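Notebook, September – desk corner, Pernton room

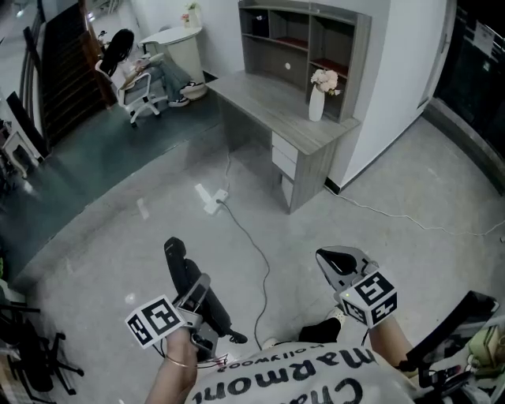 Cables next! I want the power strip off the floor and up under the desk, and 16 clips ought to do it. The hutch cubbies with the red backs are a joy – I'd fill every one. Flowers stay on the desk, Jolanta insists. Drawers still to sort.

Comments

Maja Kaczorowski: Love the vase! Label both ends of the white cables, please.

Welington Guimarães: I've got spare clips, come and grab them.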